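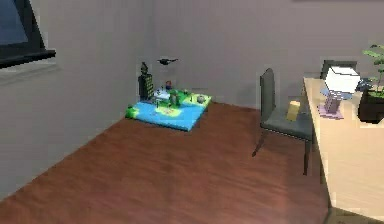 Sim room, Putia scene: toy diorama on the floor, yellow block on the chair

Block sinks into chair, then launches -- anyone else?

stuvex_fan
Loving this sim, but my arm policy died at step 1,330 last night. Gripper closes on the yellow block, block dips into the seat, then shoots through the wall! Arm chases it and faults on joint limits. 9 resets, same thing every time.

drovetti
Ooh, I know this one! Your grip force is way too high. Cap it and try again.

kiln97
Don't agree. I had it with the force nearly at zero. It's the chair's collision mesh, the seat is thinner than the contact margin.

stuvex_fan
Capped the force. Still launches, just slower, haha.

drovetti
OK, but please keep the cap before you run it on real hardware. A clean mesh won't save your fingers.

kiln97
Fair, no argument there. Swap the seat for a plain box and set physics to 2,000 Hz.

stuvex_fan
Box seat is in, running overnight -- will post the log!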